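Filed under: Baking Tips / Seeds & Spices

How to Make a Caraway Soaker for Rye Bread

I've been baking with seeds for years and I still get asked about soakers more than anything else, so I'm finally writing mine down. 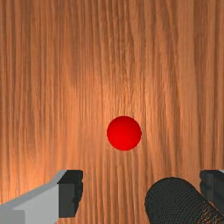 How long does a caraway soaker need to sit before it goes in the dough?

Overnight is best, and 9 hours is what I aim for. If you only have an afternoon, use hot water and give it at least four.

Okay, so what is a soaker? It's seeds (or cracked grain, or stale bread, whatever you like) left to sit in water before mixing. Dry seeds pull water out of your dough while it rises, and then you wonder why the loaf came out tight and crumbly. Mine did, for a whole winter!

For one big loaf I use:

22 g caraway seeds
55 g cracked rye
88 g water
A pinch of salt

Toast the caraway first in a dry pan over medium heat. Keep it moving and stop the minute you can smell it. I've walked away to answer the door and come back to bitter little black specks, and there's no saving those – toss them and start over. Tip the good ones onto a cold plate.

Next, crush some of the seeds, maybe a third. I learned this from Rhiannon Skyrme, who ran the bread class I took at Vaughan, and it makes a big difference. The crushed ones flavor the whole crumb and the whole ones give you those little pops when you bite down. A rolling pin works fine. I have a Zurnel grinder but it turns everything to dust, so it mostly does pepper.

Put everything in a small bowl, pour the water over, stir, and cover. I start mine after dinner and leave it on the counter. If your kitchen runs hot, move it to the fridge and let it warm up for an hour before you mix.

In the morning most of the water should be gone and the rye should squash between your fingers. Got a puddle? Don't drain it! All that flavor is in there. Pour the lot into your dough and hold back a splash of the recipe water until you see how it feels.

I add the soaker once the flour and water have come together but before the real kneading starts. It'll look like a slippery mess for a few minutes (mine always does) and then it grabs. Wet your hands instead of adding flour.

A few leftover notes. Fennel works the same way, just use less of it. Ground caraway doesn't need soaking at all, so stir it right into the flour. And a mixed soaker will keep in the fridge until the next day, but I wouldn't push it past that – it starts to smell a bit like beer.

Next up I want to try this with black tea in place of the water.

We use cookies to remember your settings and see which recipes get read. Accept all | Manage choices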